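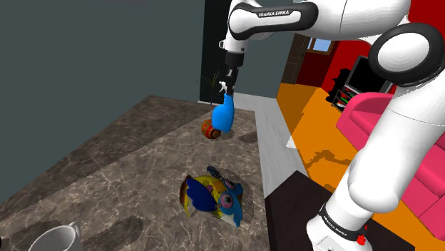 Blue spray bottle over a brown stone counter, with a light gray mug and an animal toy.

Nimano: household hints from the Horham newsletter

By Baptiste Millet
6 June 2019
20 shares | 2 comments

What you get

Nimano is a small text dataset of cleaning and household hints, 304 of them, typed up from the readers' page of a local newsletter in Horham. The page was called "Try This First" and it ran for years on the inside back cover, next to the ads for gravel and piano lessons. People wrote in with whatever had worked for them: tea rings, candle wax, stuck jar lids, the smell in a fridge after a vacation. I love this stuff! I grew up on it, and when I found two boxes of back issues I couldn't leave them sitting there.

I started out wanting a plain list I could search from the kitchen. Then I kept adding columns (you know how it goes) and now it's a proper table with a README.

The file

Everything is in hints.csv, UTF-8, with a header row. One row is one hint. The columns are:

hint_id – a number, no meaning beyond the order I typed them in
text – the hint as printed, spelling mistakes and all
surface – what it's meant for, such as stone, wool, glass, enamel
problem – stain, smell, scratch, stuck, other
ingredients – separated by semicolons, lowercase
issue – month and year of the newsletter, when I could read it
signed – yes or no

I left out the actual signatures. Plenty of readers used their full name and street, and that was fine for a newsletter passed around one village, but I didn't want it floating around online. If a name came up inside the hint itself, I swapped it for [name].

The longest hint runs to 400 words and is mostly about a tablecloth. I kept it whole. It has three separate methods in it and the writer changes her mind between the second and the third, so the problem column just says "stain" and the ingredients column is a mess. If you're training anything on this, maybe look at that row before you do.

How I typed it up

All by hand, in the evenings. I tried scanning a few pages first, but the newsletter was run off on an old duplicator and the software read half the letter e's as c's. Typing was slower and a lot more pleasant. I read each hint back against the page once. Where the print was too faint I put [?] and moved on.

The surface and problem labels are mine. I did them in two passes, the second one a month or so after the first, and where I disagreed with myself I went with the second pass. My friend Henríquez checked a batch and we mostly argued over "enamel" (bathtubs, yes, but does a saucepan go in there too?). It does now.

Please don't treat these as advice

Really, please. A lot of them are lovely and a few are a bad idea. Vinegar shows up everywhere, including on marble and limestone, and acid will dull both. Two hints tell you to mix bleach with other cleaners, and you should never do that. I marked the ones I was worried about by adding CAUTION at the front of the text field, the only change I made to the wording besides the names. No CAUTION doesn't mean I've tested it! I've tried maybe a handful at home, and the one with the bread crust on wallpaper is great. 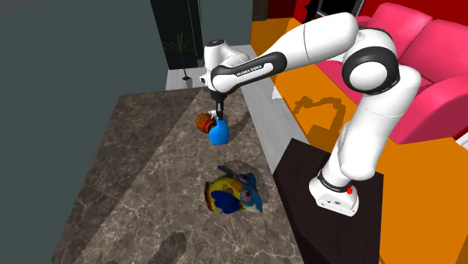 Things I know are wrong

The issue column has gaps, mostly where a cover was missing. Anything from a September issue could be off by a year, as the editor seems to have reused the same masthead for a while.

Some hints are repeats. Readers sent in the same trick years apart, or copied one from an older issue with a word changed. I left them in, partly for the fun of seeing a hint travel – there's one for piano keys that picks up a new ingredient every time it's printed. If you want them gone, match on ingredients plus surface and you'll catch most.

Units are all over the place. "A good knob" and "a cup (the small cup)" are in there as written.

License and reuse

I asked the people who still look after the newsletter and they were happy for the hints to be shared, with a mention of Horham. So: use it, change it, print it out and stick it on the fridge. A line saying where it came from would be kind.

If you spot a typo that's mine and not the newsletter's, send me the hint_id and what it should say. I'll check the page and fix it in the next version.

What's next

There's a second set of newsletters over in Flisholm, with recipes on the back page instead of hints. I've only leafed through the first folder so far. Lots of rhubarb. They'll go in a separate file, with their own columns, once I've worked out what to do about "bake until your sister would say it's ready".

2 comments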